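Home | Machines | Spare Parts | News | Contact

27 December 2021
By Bohdana Semeniuk, Clasberg

The Brallow seamer has found its feet

Those of you who visited us in the fall will remember the big blue shape under a tarp at the back of the hall, and quite a few of you have written since to ask how it was getting along. Well, it's running! The Brallow is our new standing seam machine for metal roofing, and the first one left for Romaniuk early in December, on a truck that was supposed to come at breakfast and rolled in well after lunch (the coffee held out, just barely).

It takes coil from the decoiler, forms both edges in one pass and cuts to length at the end, much like the older Trirnora line many of you already own. The big change is in the tooling. Swapping profiles used to eat up most of a morning, and Taras Zinchenko and his crew in assembly now do it with 4 bolts and a hoist, with the roller stands lifting out as a block. Taras would like me to add that you should still check the gap on the first stand before you run good coil through, and please do, he has said it to me 10 times.

Romaniuk's first job was a school roof, 397 panels, and Krešimir Kolev went along for 2 days to help them set up and train the operators. He came home with a list of small wishes, mostly to do with the placement of the control panel, and we're working through those now.

Spare rollers for the Trirnora are back on the shelf too, so if your order has been waiting, Oluf Holst will be in touch after the holidays. Warm wishes to you all, and thank you for a busy year!

We use cookies to improve your visit. Accept | Settings
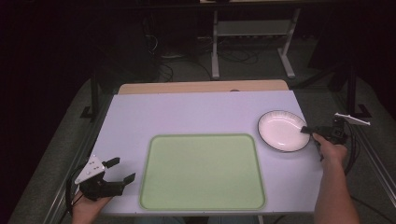 Green tray and round plate on the white tabletop.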